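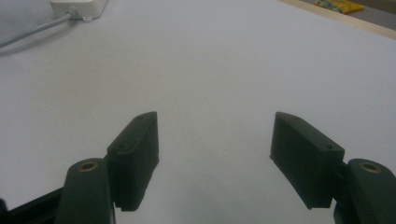
Cleddale, 22 Jan 2025

The white table has been in the house since November and I have been meaning to write about it. A few people asked what I replaced the old one with, so this is mostly for them.

I wanted something large, white and matte. The old table was glossy and I never got on with it. With the lamp on in the evening I was looking at the bulb twice, once above me and once in the table. A matt top doesn't do that. It does go a bit grey in places depending on where the light comes from, and on a dull day the whole thing looks nearer to grey than white. I don't mind that. If you want a bright white all over, you would need more light than I have.

I looked at two. The one from Boström was 310 pounds and the one from Tretville was 200, plus delivery. I went for the dearer one, mainly for the size. The cheaper one would have left me with the same trouble as before, which was having to move one job off the table to start another.

Cleaning is simple enough. A damp cloth with a drop of washing-up liquid does for most days, then a dry tea towel. Tea rings come off if you get to them the same day. Pencil is worse than I expected - it smears before it lifts, and a soft rubber works better than a cloth. I tried a cream cleaner once on the underside to see what it did, and it left a shiny patch, so I have kept it off the top.

I have one rule now, and it is that the table gets cleared before bed. Post goes in the drawer, cups go to the sink, and anything half done goes in a tray on the shelf. It takes 5 minutes, less if I haven't been sewing. I am not a tidy person by nature but a white surface shows every crumb, and that has done more for me than any amount of good intentions.

The old table went to a neighbour for her shed. She has painted it green.

Next job is the chairs. They are too low for the new height by a couple of centimetres and I have been sitting on a folded blanket.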